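Support > Garment Cell > Gripper and Wrist > Ticket 143

3 min read

Ticket 143: hanger task, gripper stops short of the hem
Opened by: Gergely Tóth
Assigned to: Zsolt Sárközi
Site: Castondale
Status: open, waiting on parts

Gergely, 4th May
Cell aborts on the hanger task with "grasp not confirmed." The fingers come down over the table, open, and stop. Restarting the controller clears the message until the next attempt. Nenditz phone support told me to recalibrate the wrist camera. I did that in March for a different fault and it changed nothing then, so I'd like a better argument before I lose another morning to it.

Zsolt
Send me a wrist view from a run and the grip settings. Also tell me whether anyone touched the close threshold. It shipped at 300.

Gergely
Threshold is at 800. I didn't set it. The change log has no entry, which tells you what I think of the change log. Wrist view below, arm paused, fingers open.

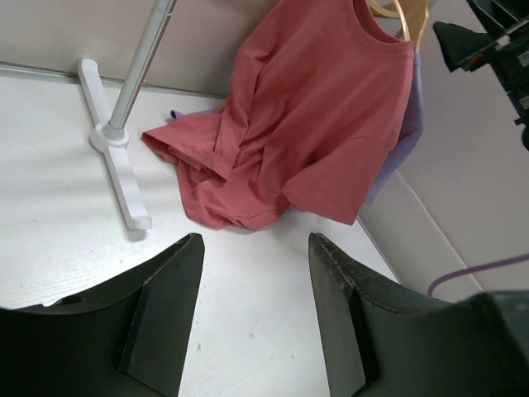
Wrist camera, fingers open below the red T-shirt on the hanger.

Zsolt
Two things. The hem is rolled over itself, so whatever height the planner picks for a single layer of cloth is going to be wrong there. And look at the top edge of the right finger. Those are wear marks. I wouldn't blame them for the abort yet, but I wouldn't rule them out on the word of a phone line either.

The Brorkov note says worn fingers "do not affect grasp confirmation." I have read that note twice and can't find a test behind it.

Please do the following, in this order:
1. Put the threshold back to 300 and log it.
2. Run 8 cycles with the shirt as it is. Don't straighten it.
3. Straighten the hem and run 8 more.
4. Check the play in both fingers by hand, power off.

Leave the camera calibration alone for now. If you change that as well, we won't know which fix did anything.

Gergely
Steps 1 to 3 done. Bunched: five aborts. Straightened: two. Better, but a straight hem shouldn't abort at all, and I'm not going to iron for a robot. Step 4: right finger has play at the mount, left is tight.

Zsolt
Then I'm not closing this on the threshold. Ordering a finger pair and mount screws from Katona. Keep it at 300, and repeat both sets after the swap before you believe me.

Contact the Castondale help desk | Back to top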